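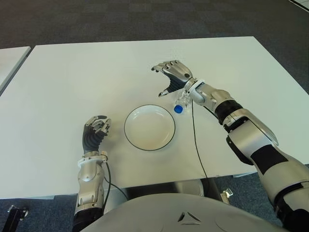
Search this site Go

Thursday
By Nilmini Amarasinghe

I finally got over to Cilstead to see Skerkavby's new table-clearing service, and yes, I stayed way longer than I planned! The idea is pretty simple. You rent a two-handed robot by the month, Skerkavby sets it up at your table, and it learns your dishes, your bottles and where you like everything put.

The day I went it was working on a plate and a clear plastic bottle with a blue cap, on a plain white table. Clear plastic on white is a mean test (I lose my own water bottle on the kitchen counter all the time), so I was glad they hadn't picked something easy. The hands have four fingers and a thumb, with ridged palms for grip, and I could have watched them all afternoon.

Asabe Eze runs the setup visits and told me a new site gets 46 practice items before the robot is left to it. The first trial runs 7 weeks. After that it's 80 dollars a day, support included – more than I'd guessed, but the cafeteria at Odden has signed up anyway.

My one gripe is the cables. There's one at each wrist, and they hang down over the edge of the table. I'd want those tidied up before I put one near hungry people. Bookings open in February.

Comments (3)

wendyp: 80 a day?? My nephew would do it for lunch.

Tall Rick: Does it do glasses with stems? Asking for our banquet room.

mo_k: Agree on the cables. Our toddler would have one in a second – cute hands though!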